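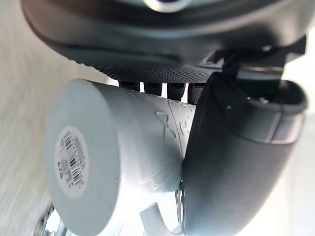

Search the list archive
Enter keywords
All lists
Go

Bandside Stores and Packing list
Subject: Re: Grey tubs with the round labels

> We have had another lot of the light grey plastic tubs in from Kushwaha and I am not
> sure where they belong. They have the round white sticker on the flat end with the
> barcode, and the raised logo on the side. Are they to go with the Clestirell ones or
> be kept apart? Also the scanner at bench 2 will not read some of the labels. I have
> left them on the trolley by the back door for now.

Keep them apart please. The Clestirell tubs look much the same from a few feet away but they are a slightly different width and don't sit properly in the same crate. We had a crate go out to Pliston in December with both sorts in it and they sent the whole thing back.

The Kushwaha ones go on the lower racking, left of the door, on their sides with the label facing out. 40 to a crate if it is one of the deep crates, 30 if it is one of the older shallow ones. Don't try to get an extra row into the shallow ones. The lid closes but it presses on the top row and the stickers get rubbed.

On the scanner, I had the same trouble with the last delivery. The print is small and the labels are shiny, so it doesn't like being held straight on. Tip the tub a bit and try from further back. If it still won't read, type in the number printed with the barcode. If the sticker is creased or lifting at the edge, put that tub in the blue tray and I will print a new one. Please don't stick a new label over the old one, Pliston's scanner picks up the bottom one through the paper at times and books it in as something else.

The new label should go in the middle of the flat end, same as the old one. Not on the side. The logo stands up from the plastic there and a sticker put over it comes off within a day or two.

I have asked Kushwaha if they can use a matt label on the next order. They said they have 1000 of the present ones to use up first, so we will be putting up with these for a while yet.

A few people have been wiping the tubs down with the citrus spray from the kitchen. It makes the print smear. Use a dry cloth, or a damp one if there is something on them that won't shift, and keep off the label.

The trolley by the back door needs to be clear before the afternoon collection as the driver comes in that way. If there isn't room on the lower racking, the end bay has two empty shelves. Write on the board that you have used it or I will be looking for them all over.

I will do a count of both sorts when the trolley is empty and send the figures to the list. Could whoever has the spare roll of round labels put it back in the drawer at bench 2.

Bandside stores

Last updated: December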